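Setting up the Sendska hand-held gripper kit, start to finish

I've had the Sendska kit on my desk since January and I've set it up enough times now that I can do it half asleep, so let me save you the afternoon I lost on my first go! The box weighs more than you'd think (all charger), and you'll want a clear tabletop before you open it.

Charge the battery first. Mine took 83 minutes from flat, and the light stays orange right up to the end, so don't panic. While that's going, screw the camera onto the top plate. There are 14 screws in the bag and they're all the same size, thank goodness. Snug is fine.

Next, plug in the cable, hold the trigger for a slow count of three, and wait for the beep. Now do the lens check: bring your gloved hand right up close until it fills most of the view, then pull it away slowly and watch the preview.

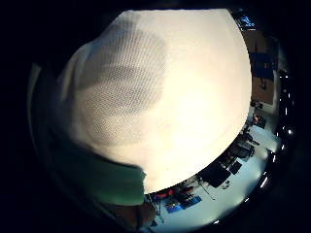

Prutside Makers Club, Robotics Bench

With a white mesh glove that close, you still get a thin curve of the room bending past it, tabletop and lights and all. I like that strip, it's a handy way to see how wide this lens goes.

After that, open and close the fingers ten times and save the settings. If the preview stutters, swap the cable before you touch anything else (I spent a whole evening in the menus and it was the cable).

Is it worth the money? I paid $570 with the Holanda carry case, and the Kovcombe version was $661 without one. For me, yes, though the trigger spring is stiff and my thumb complains after an hour. Spare finger pads are sold separately, and I'd add a pair to your order.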